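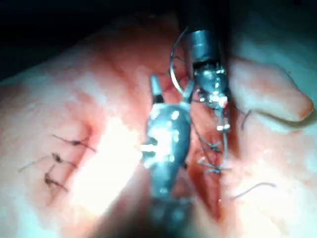 Two surgical instruments at work on tissue.

When my mother needed an operation on her gallbladder, the surgeon spoke with us for 40 minutes. He made a drawing on the back of a form, he asked what she understood, and he waited for her answer. She went home and slept well that night. The day before the operation, another doctor gave her a consent paper of many pages, and she signed it standing up, with her coat on. She did not read one line.

I think about these two conversations often. By law, only the second one is the important one. For my mother, only the first one had any value.

My opinion is that hospitals should pay for the time of talking in the same way they pay for the time of cutting. I know how this sounds to a person who makes budgets. I worked in the billing office of a private clinic before I moved to this country, and I have seen how a day is divided there. A scan has a code. A blood test has a code. A doctor who sits down on the chair beside the bed has a code also, but it is a small one, and it does not grow much if he stays longer.

My friend Orathai Tanasarn is an interpreter in a hospital, and she told me that families usually ask their real question when the doctor has one hand on the door. The first questions are polite. How long is the operation, what can he eat after. Then comes the other one — will he be the same person, can he still carry his daughter, do we have to tell his brother. In her experience the doctor either comes back and sits, or he says that somebody will call. She interprets both answers with the same voice, because this is her job, but she said it makes her tired in a different way.

Some people answer me that better papers will solve this. Make the letters bigger, put it in more languages, send a video to the phone. I am not against it. I have needed such papers myself, and in my first years here I was thankful for every page I could take home and read slowly with a dictionary. But a paper cannot notice that you stopped listening after the word "risk."

Others say that patients do not want to know so much. This is true for some of them. My uncle did not want to know anything, and he told this to his doctor in the first 2 minutes. But also for this a conversation was necessary, and the doctor had to be in the room to hear it.

What I ask for is quite modest. Every planned operation should have one paid conversation, at least a few days before, with the surgeon or with a doctor who will be there on the day. The patient should be seated and dressed. The paper can be signed at the end of it, or taken home and signed later at the kitchen table.

My mother still has the drawing. It is in the drawer with the warranty for the washing machine, and when relatives visit she takes it out and explains it to them, mostly correctly.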